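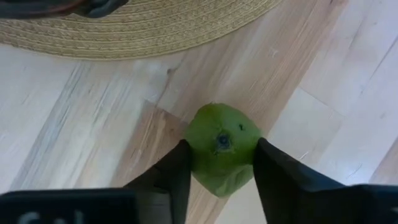 Green fruit with a small black spot to one side of the stem end.

Black spot on green fruit – throw it out or cut round it?

Posted by Clalturach in Kitchen & Larder
Print this page | E-mail to a friend

I have a bag of green, lumpy fruit on the worktop and one of them has a small black spot near the stem end. The skin is smooth everywhere else apart from some soft-looking creases towards the pointed end. The bag weighed 800 g and I would like to use the lot for a chutney at the weekend. Is the spot a reason to bin it? And should it be kept apart from the others until then?

Holroyd
Cut it open and look. A mark on the skin is often only a scuff, and the flesh under it will be fine. If it has gone brown underneath, take out a good piece round it, and if the brown runs to the middle or it smells wrong, put it in the compost. For chutney I allow 100 g extra for trimmings.
I would keep it on a separate plate. Put it stem end up so it isn't resting on the mark, and check it each morning. Creasing at the end can mean it is drying out a bit, so use that one first.

Trendard
Bin it. Not worth the bother for one.

Cumach
You haven't said what the fruit is, which makes a difference. Press next to the spot with your thumb. If it gives there and is firm elsewhere, the damage goes in. Any fuzz at all and I wouldn't use it, even cooked.

221 people found this page useful

Comments (3)
Mine had the same and it was only skin deep.
How long does it keep in the fridge? I had six days out of my last lot.
Agree with the thumb test.

We use cookies to remember your settings. Accept | Manage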